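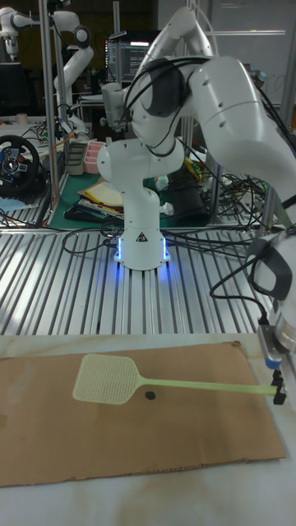 What makes one swatter better than another at the moment of contact? Mostly the mesh head, as a solid sheet pushes air ahead of it and the air moves the fly before the plastic arrives.

3.2 Swatter and target

We used a plastic swatter with a long thin handle and a rectangular mesh head. The target was a black dot on flat brown cardboard - plain stock from Plurine.

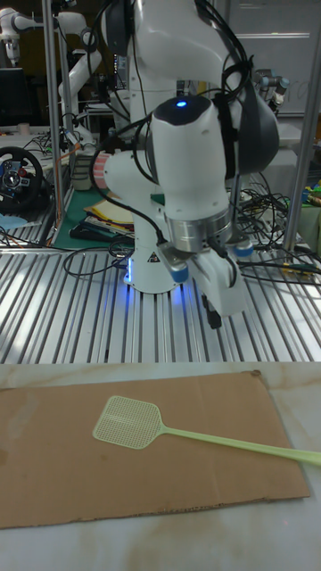
Figure 4. Work area for the swatting trials.

Each swatter made 500 strokes, and the cardboard was replaced after 97. A stroke counted as a hit if any part of the mesh covered the dot. Handle flex was the main source of misses in the June series - the head lagged behind the grip and landed short. Strokes with a bent handle were left out, leaving 333 for Table 2.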